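Setting Out and Putting Away: Bench Ware for the Evaporation Practical
Handout 4, Introductory Laboratory Methods

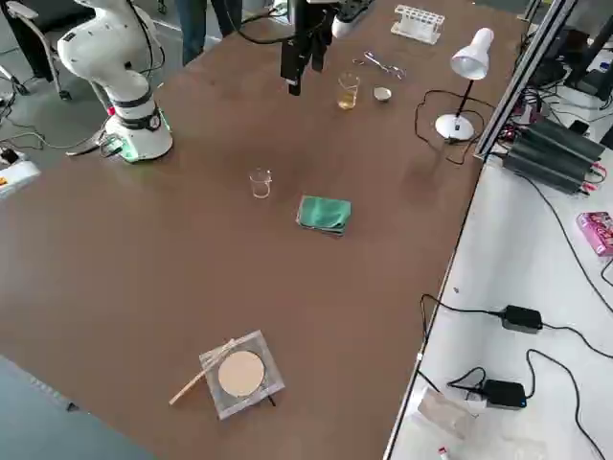 Figure 1. Bench items on the brown tabletop: tube rack, crucible tongs, beakers, evaporating dish, lamp, folded cloth and clear tray.

Read this handout before you come to the practical. It covers the small ware you will handle, where it goes on the bench, and how it is cleaned and returned. The chemistry is in Handout 5 and is not repeated.

1. Before you start

Coats on, bags under the coat hooks in the corridor. Wipe the tabletop from back to front with a damp cloth and let it dry. Collect your ware from the Grirnden cabinet, bottom two shelves. Check each glass item against the light for chips and star cracks. A chipped beaker goes in the blue glass bin and gets written in the breakage book. You will not be charged for it unless you skip the book.

Lay everything out before you pour anything. Students who fetch items one at a time end up reaching across a full beaker, and most of the spills last March came from that.

2. The items

Beakers. You need two small ones. One holds the sample and one stays empty until the transfer step. In Figure 1 the beaker with the pale yellow liquid stands below the tongs, and the empty one is in the middle of the table. Clear glass on a brown surface is easy to miss, so put the empty beaker where your sleeve will not pass over it. The markings on the side of a beaker are a guide only. If the procedure gives a volume to a decimal place, use a pipette.

Evaporating dish. Small, white, round and shallow. The dish goes next to the sample beaker, so that the transfer is a short one. Fill it no more than half way. A fuller dish will spit when it is heated and you will lose solid over the rim, and your yield will be wrong with no way to correct it afterward. Weigh the dish empty and write the mass down at once.

Crucible tongs. Metal, kept closed when not in use. Lay them flat with the tips pointing away from you. Practice lifting the empty dish a few times while it is cold. Grip the rim, keep the dish level, and support it from below with the heat mat as you move it. Do not use the tongs on beakers. The jaws are the wrong shape and the glass will slip.

Test tube rack. Stands at the far side of the table. Leave the slots empty until you have labeled your tubes. Label the tube, not the rack, and write the label before the tube is filled. Fill the row from left to right.

Desk lamp. The lamp is for reading levels and for judging when crystals have begun to form at the edge of the dish. Tilt the shade down so the light falls on the work and stays out of your neighbor's eyes. Keep the lamp on the right side of the table, with the liquids well away from its base. Gather up any loose cord before you begin. A cord that loops across the work surface will catch on a beaker sooner or later. The lamp stays off when you are not using it.

Cloth. One per bench, folded. It is for drying the outside of glassware and for setting warm (never hot) items on. It is not for spills. Spills are taken up with paper towel, which goes in the lidded bin.

Clear tray. Anything light, round and flat goes in the tray so it does not slide off the table or pick up dirt. Filter papers should be handled by the edge. If a paper has been on the bare tabletop, take a fresh one.

3. Order of work

Weigh the empty dish.
Check the label on the sample beaker.
Transfer the sample to the dish, up to the half mark.
Rinse the sample beaker into the second beaker with a little distilled water and keep the rinse.
Heat gently. Add the rinse when the level has dropped.
Stop heating when a wet crust is left and let the dish finish on its own heat.
Cool to room temperature, then weigh. Heat briefly, cool and weigh again until two readings agree.

A dish weighed warm reads low on our balances. Wait the full time even if the people at the next bench do not.

4. Putting away

Wash glassware with warm water and detergent, rinse with tap water, then rinse once with distilled. Stand beakers upside down on the drying pegs. Scrape the dish with the plastic spatula only, as steel leaves gray marks on the glaze. Wipe the tongs and check that the hinge moves freely. Coil the lamp cord loosely and place it behind the base. Hang the cloth over the rail if it is damp, otherwise fold it and leave it on the bench.

Your bench must be signed off before you leave. Svetozár Ďurica signs for the Morel room and the duty demonstrator signs for Sayegh.

5. For your notebook

Draw the layout of your own bench from above, in pencil, with each item named. A rough sketch is fine. Record the dish number, the empty mass, and each later mass with the time it was taken. Hand in the notebook page with the yield calculation at the next session.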